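Search this site Search Menu
5 min read

Sweets, sachets and a spare pair of hands: what changed on the packing bench at Zwane

Student project report, Work and Technology module

1. Why we picked this

Our group wanted a workplace small enough that we could talk to everybody in it, and Zwane was perfect. It's a gift box packer on the Godton estate with 18 people on the packing side. They fill boxes with sweets, tea, biscuits and cards, mostly for other firms to send to their staff. Last autumn they put two robot arms on the bench where loose sweets and small bags get picked. Everybody calls that bench "the fiddly end", and so will we.

We went in for eight visits between February and June, usually from the start of the early shift until the mid-morning break. We watched, asked a lot of questions, and were allowed to pack boxes ourselves (badly, and very slowly!).

2. How it was before

A packer at the fiddly end stood with trays on both sides and dropped single items into boxes as they came past. The big things were easy. The small stuff did people in: bending over, pinching, turning the wrist, the same thing again a few seconds later. Packers swapped places every 30 minutes because thumbs and wrists got sore. One woman told us she used to do her shopping on the way home with the bags hooked over her elbows.

3. What the arms do and what people do now

The arms pick the small items and people do nearly everything else. That includes folding tissue, checking the card matches the order, closing lids, and sorting out anything that looks wrong. There is also a completely new job, called minding, which we found the most interesting part of the whole project. A minder looks after both arms, refills the trays, and shows the system new products before they go on the line.

Showing a new product takes up to 60 goes. The minder lays it out flat, then tilted, then close up against something else, and the arm tries to pick it each time. Wrapped sweets are a good test as they are small and shiny with twisted ends, and a bag is a different problem because it is flat and wide. The minders have become real experts in this. They can look at a new product and tell you which way round will cause bother, and they're usually right.

We loved watching this. It felt a lot like someone training up a new starter, and the packers talk about it that way too ("it's having a slow morning").

4. What people told us

Most of the packers were pleased about their hands. Several said they now sleep better, which we hadn't thought to ask about. The swap every 30 minutes has gone, and here opinions split. Some like staying put. Others miss it, as swapping was when you got to chat to whoever you were standing next to. Two people said the bench was lonelier now, and the supervisor is trying out a shared refill round to bring some of that back.
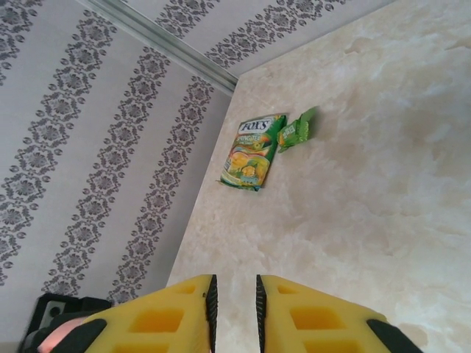

Fig. 1. A green Fox's bag and a single wrapped sweet ahead of the gripper fingers.

Pay came up a lot. Minding started out at the same rate as packing, though it needs more know-how, and people weren't happy. After a meeting in April it went up a grade. Anyone can ask to train for it, and eight of the packers have done so. No jobs were cut while we were visiting, but staff who left over the winter weren't all replaced, and we think a fair report has to say so.

5. Compared with Nultenholm

For contrast we spent one morning at the Nultenholm depot, run by Riltitz, where similar arms went in with hardly any warning. Staff there had not been asked which tasks they wanted rid of. The machines seemed to us much the same, but people stood further away from them and called over a technician for every small stop. At Zwane the minder just sorts it.

6. What we would do next

We'd like to go back before the Christmas orders, when the bench is busiest, and ask the same questions again. We would also keep a proper diary of sore hands from week one, because our "before" picture relies on people's memories.

18 shares
3 comments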